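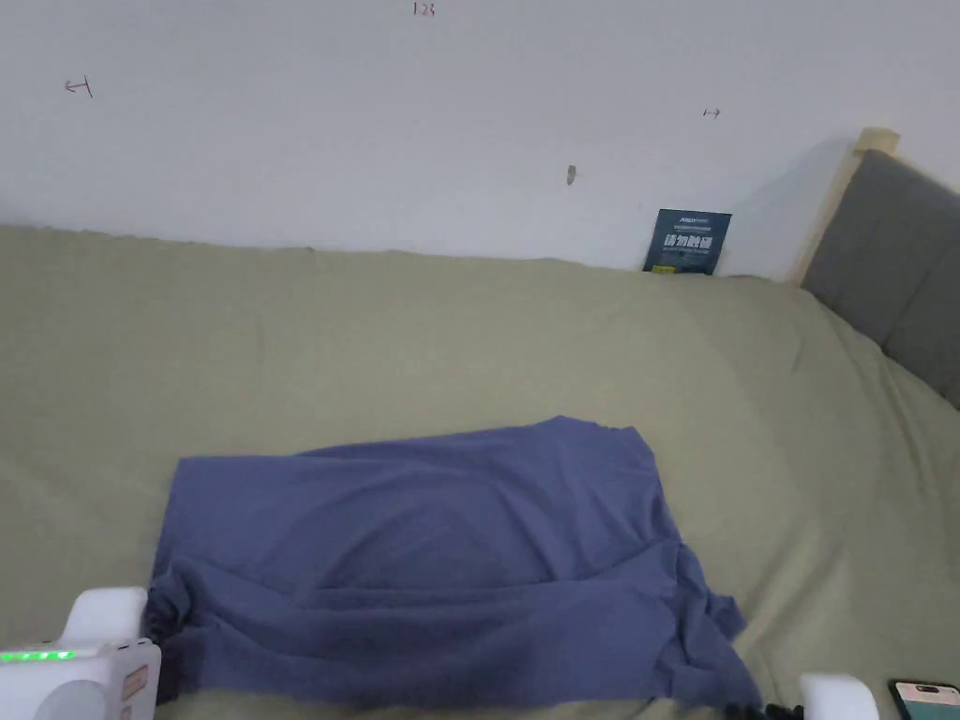

Blauer Stoff auf dem Bett, vorne die weißen Handgreifer

Aus dem Projekt Gomuto: Was wir für das zweite Halbjahr anschaffen
13. April 2021

Im letzten Rundbrief haben einige von Ihnen gefragt, warum die Bestellung der Greifer noch nicht abgeschickt ist. Der Grund ist einfach: Wir hatten nur den Preis der Geräte gerechnet und nicht den Preis der Arbeit mit ihnen. Sorcha Carnegie und ich haben das jetzt nachgeholt, und ich möchte die Ergebnisse kurz vorstellen.

Das Angebot von Prultia für ein weiteres Paar Handgreifer liegt bei 2287 Euro. Darin sind die Ladegeräte enthalten, aber keine Ersatzteile. Ein Satz Greifbacken kostet 291 Euro, und wir haben ihn zuerst als Luxus gestrichen. Nach der Besprechung steht er wieder in der Liste. Wer mit Textilien arbeitet, braucht die Backen sehr oft: Stoff fassen, ziehen, loslassen, neu fassen. Bei harten Gegenständen wäre meine Rechnung eine andere.

Wichtig ist mir auch, dass beide Greifer eines Paares zusammen gekauft werden. Es gab den Vorschlag, zunächst nur ein einzelnes Stück zu nehmen und das andere im Oktober zu bestellen. Für das Falten von Kleidung hat das keinen Sinn, denn ein weicher Stoff will an zwei Ecken gleichzeitig gehalten werden.

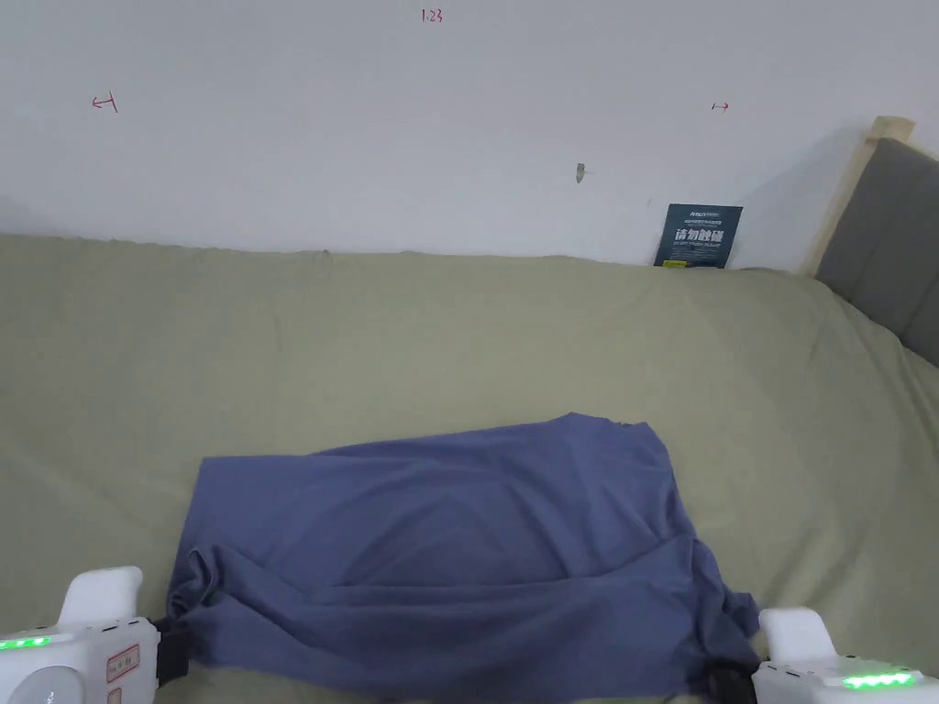
Mit einem einzelnen Gerät würden wir also bis zum Herbst Miete für den Raum bezahlen und könnten dort nur die halbe Aufgabe üben. Ich habe deshalb die Variante mit einem Gerät aus der Tabelle genommen.

Ein zweiter Punkt ist das Verbrauchsmaterial. Wir rechnen für Textilien 70 Euro pro Monat, das sind hauptsächlich T-Shirts und Handtücher in verschiedenen Größen und Stoffen. Man kann diese Zahl drücken, wenn die Mitglieder alte Kleidung mitbringen – bitte sauber und ohne Knöpfe aus Metall. Neue Bettlaken sind in dieser Summe nicht enthalten.

Sorcha hat außerdem bei der Werkstatt in Fladthorpe nach der Wartung gefragt. Eine jährliche Durchsicht für das Paar kostet 278 Euro, der Versand kommt dazu. Ich finde den Preis fair, aber während dieser Zeit fehlt uns das Paar. Darum planen wir die Durchsicht erst dann, wenn das neue Paar bei uns angekommen ist. 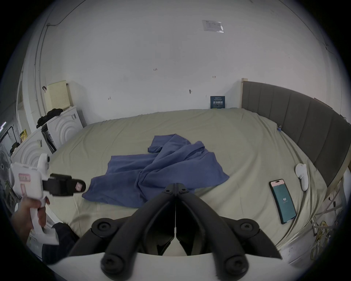
Was noch offen ist

Über die Telefone müssen wir noch entscheiden. Sorcha möchte für jeden Arbeitsplatz ein eigenes Gerät kaufen, ich möchte vorläufig bei den vorhandenen bleiben. In der Tabelle stehen beide Möglichkeiten, die Zeile ist gelb markiert.

Nicht geklärt ist auch die Lieferzeit. Prultia nennt im Angebot keinen festen Termin, und ich habe schriftlich um einen gebeten. Ohne Termin unterschreibe ich nicht.

Wer Anmerkungen zu den Posten hat, schreibt sie bitte direkt in die Spalte neben dem Preis und setzt den eigenen Namen dazu. Die Bestellung der Greifbacken kann getrennt laufen und geht als Erstes hinaus.

Ignacio Barrientos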